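Cleaning and Checking an Open Sorting Bin

Applies to: Brenley open bins, model 3236
Time required: 15 minutes

Open bins with sloping walls should be cleaned at the end of each working week, normally on Friday. Bins used for mixed small items, such as toys and sample parts, may need attention more often.

Before you begin

Make sure that work at the bin has stopped and that all powered equipment nearby has been switched off and secured. Gather a soft brush, 2 lint-free cloths and a mild cleaner. Scouring pads must not be used on metal floors.

Procedure

Step 1. Remove all items from the bin and place them on a clean tray. Check under each one for loose grit.

Step 2. Brush the walls from the top down, then sweep the floor toward one corner. Dust tends to collect where the walls meet the floor – work slowly along these lines.

Step 3. Wipe the walls and floor with a damp cloth. Dry them at once with the second cloth.

Step 4. Inspect the floor. Whitish scratches and hazy patches are normal on a metal floor that has seen regular use and do not call for replacement. 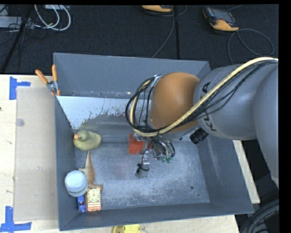 Step 5. Run a gloved finger lightly over any deeper marks. If an edge catches the glove, take the bin out of service and report it to the Stores Office.

Step 6. Return the items to the bin. Soft or hollow toys should be wiped separately and must be fully dry before they go back.

Record the cleaning on the Zedus log sheet kept at the workstation.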